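Frequently Asked Questions
Turance Grocery Club

Hello and welcome! If you've landed on this page you're probably wondering whether a grocery club is for you, or you've already joined and you can't remember how the order form works (it happens to all of us, and we've been doing this for years). We've tried to answer the questions that come up most often. If yours isn't among them, send us a note and we'll write back, usually the same evening.

What is the Turance Grocery Club?

We're a group of 268 households in and around Turance who put our grocery orders together and buy by the case. You order what you like, we combine everything into one big order, and when it arrives you come and collect your share. It started with flour and rolled oats, and it has since grown to take in most of what you'd find in a well-stocked cupboard: beans, rice, breakfast cereal, coffee, tinned tomatoes, dish soap, and a very good maple syrup that tends to sell out before lunch.

What does it cost to join?

Membership is $17 a year per household, and that's the same whether you live by yourself or have six hungry teenagers at home. After that you pay for your groceries plus a small handling charge, which you'll see as its own line on your invoice. There's no minimum order, so please don't feel shy about ordering one bag of lentils.

Do I have to live in Turance?

Not at all. We have members who drive in from Ornik, and a few neighbours there take turns doing the pickup for the whole street. If you'd like to join in with them, tell us when you sign up and we'll put you in touch. 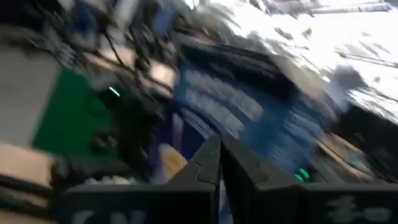 How does ordering work?

The order form opens on the first of the month and stays open for 72 hours. You can go in and change your mind as many times as you like during that time, and plenty of people do! Once it closes, the order goes straight to the supplier and we can't add or take away anything, so it's worth having a peek in your cupboards first. You'll get an email when the form opens and a second one on the last morning.

What is a split?

A split is a case shared among several members. Say you'd like four boxes of cereal and the case holds more than that. You put yourself down for four, other people claim the rest, and when every box has a home the case gets ordered. If a split doesn't fill, it drops off your order and you aren't charged. The form shows how many are still unclaimed, and there's a message board where you can coax your friends into taking the last two (we've all been talked into more crackers than we needed that way, and no harm done).

Can I get ordinary brand-name groceries, or is it all bulk bins?

Oh, both! Some of our members like everything organic and in a paper sack, and some of us grew up on sugary cereal and see no reason to stop now. Brand-name boxes are listed under Cupboard on the form, and they come sealed just as they would from the store.

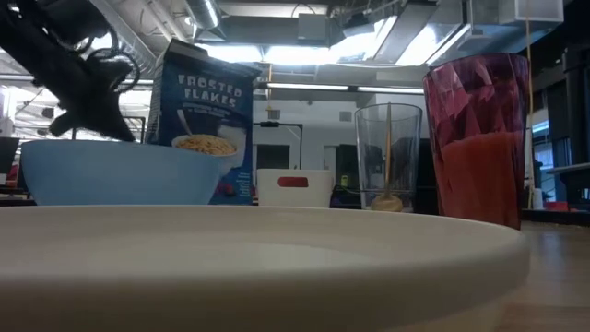 Frosted Flakes and a light blue bowl.

How should I store cereal and grains once I get them home?

Cereal keeps well in its own box if you fold the inner bag down tightly and clip it. In a humid summer you might prefer a jar or tub with a proper lid. Flour and whole grains do nicely in the freezer for a few days when they first come home, and after that a cool, dark shelf is fine. Brown rice is the fussy one, as the natural oils in it go off sooner than you'd think, so buy what your household will eat in a few months and leave the giant sack to somebody with a bigger appetite.

What about nuts and seeds?

Fridge or freezer, every time. They'll taste fresher, and you can bake with them straight from cold.

When and where is pickup?

Pickup runs from 4 p.m. until 7:30 p.m. at the hall on Takeo Street. We email the day to everyone as soon as the supplier confirms it. There's parking behind the building, and the side door has a ramp that's a good width for a stroller or a wagon. Bring your own bags and boxes, and bring a sturdy one if you've ordered syrup.

What if I can't make it?

Ask a friend or neighbour to come for you. All they need is your household name. If that won't work, write to us before noon and we'll hold your dry goods until the following day. We can't hold anything from the cooler, I'm sorry to say, as the cooler isn't ours past closing time.
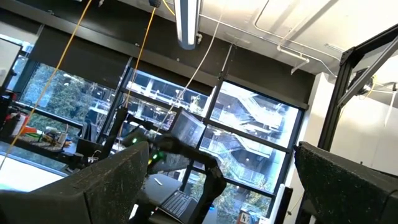 Something in my order was damaged or missing. What should I do?

First of all, our apologies. Have a look through your order before you leave if you can, and if you notice something later on, let us know within two days. We'll credit your account for the item, and the credit comes off your next invoice without your having to do a thing. A dented box with a sound bag inside is usually still good to eat, but we'd like to hear about it all the same.

Can I suggest a new product?

Please do! The suggestion box is at the bottom of the order form, and we go through it each time we revise the catalogue. That's how we came to carry Âu rice noodles, which went from a single case to a regular favourite in no time. We can't promise that the supplier will have what you're after, but we'll always ask.

Is it worth joining for just one or two people?

We think so, particularly if you make use of the splits. You'll save less than a big family does, naturally, but the fee is modest and you needn't order every month.

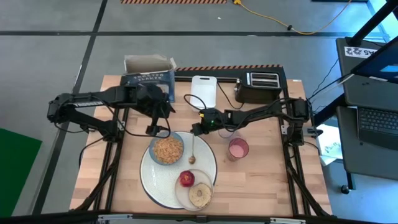

A member living alone wrote to us in September to say that she'd put off joining for ages, picturing a basement full of oats, and that she now orders every second month, mostly coffee and cereal, and splits the rest with her sister. She did want us to warn people that the syrup goes quickly.

Can I pause or cancel my membership?

Of course. If you skip a month, you don't need to tell us. If you'd like to leave altogether, drop us a line and we'll take you off the mailing list and refund any credit on your account. You're welcome back whenever you like, and your old login will still work.

How do I sign up?

Fill in the form on the Join page, pay the fee by e-transfer or by cheque at pickup, and watch for a welcome email with your login. Have a look in your junk folder if it hasn't turned up by the next day.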